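Pre-session check, two-arm table
By Urmila Bhardwaj, February

I've walked through this list so many times that I could say it in my sleep, but please do read it anyway – a tired morning is when things get missed.

1. Mounting plates: bolts snug on both arms. OK.
2. Stop button on each pendant: press, release, reset. OK, though one was a bit stiff.
3. Tape grid: lifted ends pressed down. A few lines have wandered, and I can live with that for now.
4. Tray: one tray, parts inside it, placed where the run sheet says.
5. Hands clear of the paper before anyone calls "record".

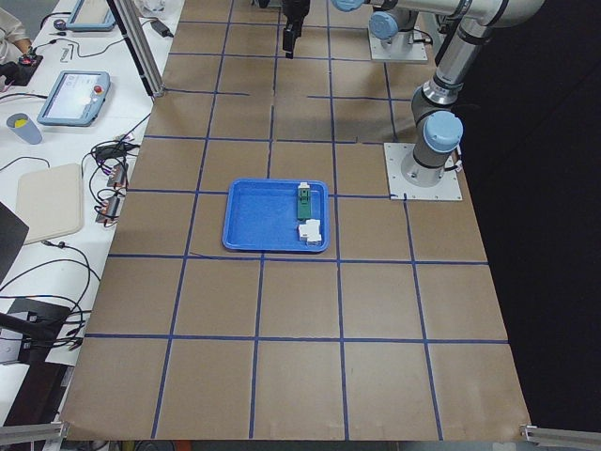

Sneha would like item 4 to say that the tray gets moved to a new cell every 7 examples, as the last Drandix set learned one spot beautifully and hardly anything else.

I've penciled that in, and I think she's right. We still owe 48 examples, so please be patient with each other and stop for tea.

Comments

Nisha Sandhu: Could the cables on the side desk get their own line?

Shanti Uniyal: Yes please! I'd put it before item 1.

Contact Urmila with corrections | Back to top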